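The Table at Lestora

The arm came in January, in two crates, and Shamim Baloch signed for both of them because the manager was at the dentist.

Lestora sold housewares on the ground floor and had a sample room upstairs, where buyers from other stores came to look at things on a table. After each visit somebody had to clear the table, wipe it down and set it up again. For two years that had been Shamim. The contract with Senanance said the arm would take over the clearing in the first month and the wiping in the second. The man who installed it was named in the paperwork only as "technician." He bolted it down, ran the cables along the wall and showed Shamim the tablet.

"You put things out," he said. "It picks them up and puts them in the bin. You press green if it did it and red if it didn't."

"And if it half did it?"

He thought about it. "Red."

She was supposed to log 700 tries before spring. The sheet had a column for the object, a column for the color of the button, and a narrow column headed Remarks that the technician said no one read.

The first week was mostly red. The arm went for a mug and closed its fingers an inch behind the handle. It went for a napkin and pressed down on it for a long time, and then came up with its fingers shut on air and drove across to the bin and opened them over it with great care. Shamim wrote "delivered nothing" under Remarks. By the second week she was getting greens on cans and boxes. Anything with straight sides that stayed where it stood, it could do. Cloth it could not do. Spoons it could do if they lay the right way, and she learned to turn them, and then felt she was cheating and stopped.

Her mother asked about it on the phone.

"So does it clean?"

"It clears."

"What's the difference?"

"It picks up the cup. It leaves the ring from the cup."

"Your brother does that," her mother said, and went on to the subject of the brother.

At work the tablet kept a view from the wrist, and Shamim got used to eating her lunch in front of it. She knew that table better from there than she did standing next to it. From up at the wrist everything was closer and there was a lot more white.

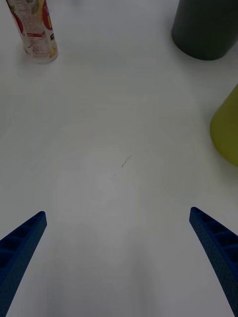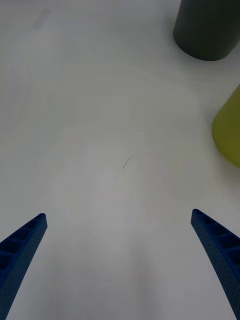 The visit from Pană was set for ten in the morning. They were a buyer with eleven stores and strong opinions, and the manager wanted the arm to clear in front of them. He had told them on the phone that Lestora's sample room ran itself now. Shamim came in early and went through the saved views on the tablet, looking for something that might embarrass them. In one the tall printed can stood toward the upper left, and in the other there was no can, but both had the same thin dark curl near the middle of the table. A hair, she thought, or a scratch. She went and ran her finger over the spot and a hair came up on it. She had given a whole afternoon of greens to a table with a hair on it.

She wiped the table herself. She used the blue spray and a cloth, and then a dry cloth, and put both under the sink.

The people from Pană were a man and a woman in good coats. They looked at the samples for a while. They liked the canisters and did not like the price of the canisters. Then the manager nodded at Shamim and she pressed Start.

The arm took the first canister and put it in the bin. It took the second. It took a can, tilted it, seemed to change its mind, set it down and took it again from the other side. The woman from Pană watched this with her head tipped.

"How long does it need for the whole table?"

"It's getting faster every week," the manager said.

"42 minutes," Shamim said, "for a full table. If nothing rolls."

"And you?"

"Five."

The man laughed. The woman did not, and wrote something down. The manager looked at the window.

They stayed until the arm got to the dish towel. It pinched a corner, lifted it, and the towel slid out and dropped in a heap nearer the edge. It tried again and the towel went on the floor. The arm moved over to the bin and opened its fingers, and then it went back to its resting place above the bare table and waited for the button.

"Is it finished?" the man said.

"It thinks so," Shamim said. She pressed red.

After they left, the manager stood in the doorway with his hands in his pockets.

"You could have said ten minutes," he said. "For you."

"She'd have timed me."

"Lavoneck has one that folds."

"Did you see it fold?"

"I saw the video."

She picked the towel up and shook it out. There was a crumb trail where the samples had been, and a damp ring from the man's coffee, which he had put down on the table without asking. The arm hung above all of it. The second month, with the wiping, was two weeks off, and the technician had written to say that the wiping might be moved to summer.

The manager went downstairs. Shamim filled in the line: dish towel, red. Under Remarks she put "floor." Then she got the spray out from under the sink, did the ring first and the crumbs after, and set out a can, a mug and the same towel for the next try. She folded the towel in thirds so that it stood up a little in the middle, which no one had told her she couldn't do, and pressed Start.

The fingers came down open, a good way to the left of it, and stopped, and moved over.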